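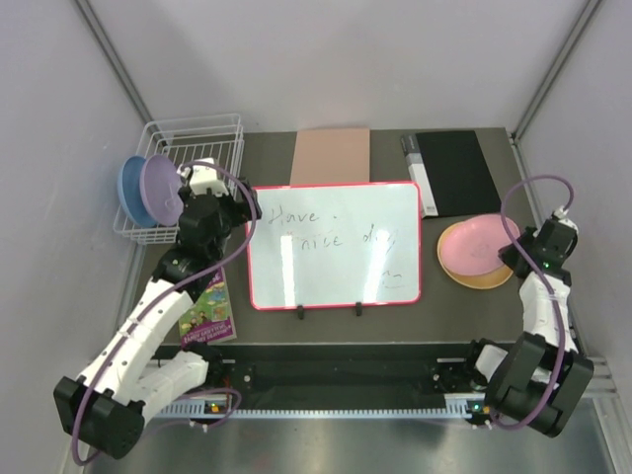 Keeping Kids' Plates in Order

Plastic plates for children are light, cheap and hard to stack neatly. They slide off each other, and in a cupboard they end up under the heavy dishes where a child can't get at them. An open wire basket on a low shelf or on the counter works better. Stand the plates on edge, leaning against one side, and a child can take one without moving the rest.

Choosing the basket

Pick a rectangular one. Round baskets let the plates roll. The sides should come up to at least a third of the height of the plate, and the wires should be close enough together that a rim doesn't poke through and catch. Ours is a white one from Bestcombe and it wipes clean. If the basket moves when you pull a plate out, put a piece of rubber shelf liner under it.

Colors

Buy plain colors and mix them. One color per child ends most of the arguing at the table, and you know at a glance whose plate was left out. Put everyday plates in the basket and keep the spares flat in a pile somewhere else.

Washing and drying

Wash both sides. Grease collects around the foot ring underneath, and a sponge tends to skip over it. Go around the ring with a soft brush. If there is a printed picture on the plate, don't use a scouring pad on it. Plates dry faster on edge than flat, so they can go straight into the basket as long as air can get under it.
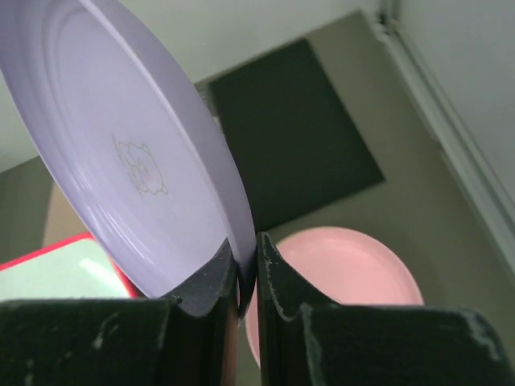

Parvaneh Naseri: We tried standing ours up and the small ones fell over every time the basket was half empty. I put a bowl in the end to hold them and that fixed it. Also, check the bottom for the dishwasher mark before you trust it on the lower rack. I warped 2 that way.

A bowl is a good fix. A folded dish towel does the same job.

The message board

A small whiteboard on feet takes up little room on the counter. Use it for whose turn it is to set the table, or just a line to start the day. Wipe it every evening. Marker left for weeks leaves faint lines that a dry cloth won't lift.

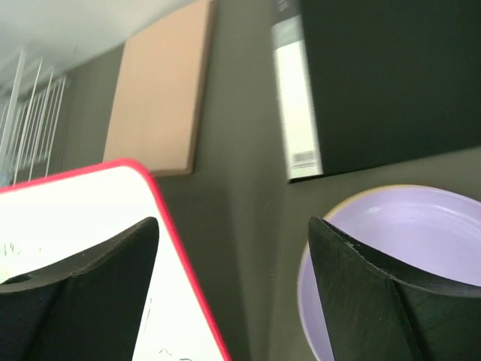 For old marks, draw over them with a fresh dry-erase marker and wipe right away. If that doesn't do it, use a little rubbing alcohol on a cloth, then plain water. Keep the bowls out of the way while you do this. Papers you want to keep, such as menus and school notices, go in a binder with a label on the spine. Clear it out every September.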